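Simulated kitchen task for a school robotics club, gripper keeps stopping above the counter

Posted by Tesau_Parent in Clubs and Student Projects, Wednesday, July 9, 2025

Hello all, and apologies in advance for the length of this. I help out at the after-school robotics club in Brornham, and we've entered the older group in the simulation round of the Primier student challenge. They have to write a program that tidies a kitchen worktop: pick up the utensil, put it in the sink, leave everything else where it was. We started in June and they have been absolutely brilliant about it, far more patient than I am!

Our trouble is with the picking up. The arm swings over nicely, the fingers point straight down as they should, and then it waits. We've let it go the full 600 steps and it never comes down. The students have a theory that the cup is in the way, but it stands upright towards the back of the counter and I can't see why it would matter.
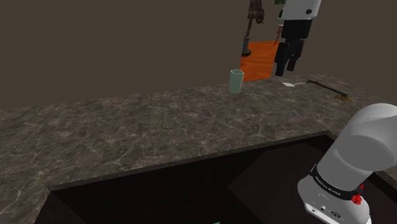

Two of them have rewritten the approach from scratch and got the same result, so I'm fairly sure it's one silly thing we are all missing. They're 14 and 15, comfortable with Python but quite new to anything in three dimensions (as am I). Any hints would be very welcome, ideally ones I can pass on without giving the whole thing away.

Melnyk

Lovely project, and well done to your lot for sticking at it. I'd put money on the target point. Lots of beginners' programs aim for the middle of the whole object, and with a spatula that can be a poor place to grab, as it's long and thin and lying flat. Get them to print two positions on every step — where the fingers are and where the program thinks they ought to be — and look at the height in particular. If the target height is above the worktop by a hand's width, the arm is doing exactly as it's told.

The other thing is the turn of the wrist. The fingers need to close across the handle, and if the handle lies diagonally the wrist has to turn to match. Our group lost 9 sessions to that one, and it was a single angle given in degrees when the simulator wanted radians. I'd leave the cup out of it for now. Take it off the counter for one run and if nothing changes you can stop worrying about it.

quietlathe

have you tried more steps? ours needed 720

Tesau_Parent

Thank you both. We did try more steps, I'm afraid, and it just hovered for longer. I'll have them print the two heights at the next session and take the cup away for a run, and I shall ask very innocently whether anybody has checked their degrees. Will report back when we've had a go.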